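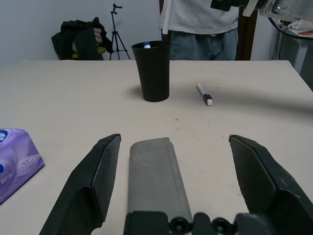
Roksolana Palamarchuk wrote back that the Vemesau policy stalls if the wrist view differs too much from training, so run these checks first.

4. Open the gripper fully. Both fingers must show in the wrist view.
5. Stand the cup upright and lay one marker beside it.
6. Start the run with `--max-steps 400`.

**Note:** The reported result used 1033 demonstrations. With 83, expect more missed grasps.

**Caution:** Keep hands clear of the fingers once step 6 has begun.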